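Stornside Gift Shop Support
Ticket: Night-sky print case, lid surface and stuck closure
Status: Open, waiting on customer
Opened by: Yolanda Guzmán
Assigned to: Senyo Dogbe
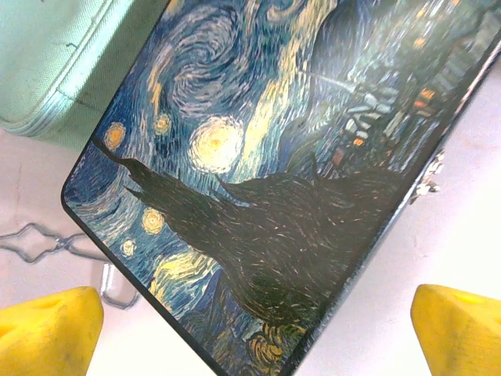 Yolanda Guzmán, 9:40 am
I bought 2 of the rounded cases with the painted night sky on the lid in May, one for me and one for my sister. Hers is fine. Mine has become hard to open. The lid sticks on one of the short sides and I have to work a thumbnail along the rim to get it started. I also want to know what I can clean the print with. It's glossy and it picks up fingerprints, mostly in the dark parts where the tree is.

I haven't dropped it. It was on a windowsill for a few weeks and then in a desk drawer. I keep colored pencils in it.

Senyo Dogbe, 10:15 am
Thanks for writing in. A few questions before I suggest anything.
Does it stick when the case is empty, or only with the pencils in it?
Is the windowsill in direct sun?
Is the print lifting anywhere along the rim?
Have you used any cleaner on it so far?

Yolanda Guzmán, 11:02 am
Sticks both ways, a little worse when it's full. Yes, the sill gets sun all afternoon. I ran a finger around the edge and I don't feel any lifting. I used a damp paper towel once and it left streaks over the yellow moon. They came off with a dry cloth.

Senyo Dogbe, 11:30 am
Please try these in order and stop when the lid opens normally.
1. Empty the case and leave it open at room temperature overnight, out of the sun.
2. Wipe the inside of the rim with a dry cotton swab. Pencil dust packs in there.
3. Close it empty and open it 10 times, pressing evenly on both short sides.
4. If it still catches, rub a plain white candle very lightly along the inside rim where it sticks and wipe off the extra.
For the print, use a soft dry cloth. If a mark won't move, dampen the cloth with plain water, wipe, and dry it right away. No window spray, no alcohol, no paper towels. They can dull the gloss.

Yolanda Guzmán, 8:20 am
Did steps 1 and 2. The swab came out blue and gray. It's better but still catches at one corner. Did step 3, no change. I don't have a plain candle, only a scented one. Is that OK?

Senyo Dogbe, 8:55 am
Please don't use the scented one. The oil can get under the print. A bit of beeswax or a dry bar of soap will do the same job.

Internal note, Senyo Dogbe
Order checked. Both cases shipped from Skistdale in the same carton. No other reports of sticking on this design. If the soap doesn't fix it, offer a swap and ask for the old one back so we can look at that corner.

Yolanda Guzmán, 1:10 pm
Soap helped. It opens with one hand now, though I can still feel it rub. I'll use it for a week and let you know. If I do swap it, would the new one have the same picture?

Senyo Dogbe, 1:25 pm
Yes, same picture and same size. I'll leave the ticket open.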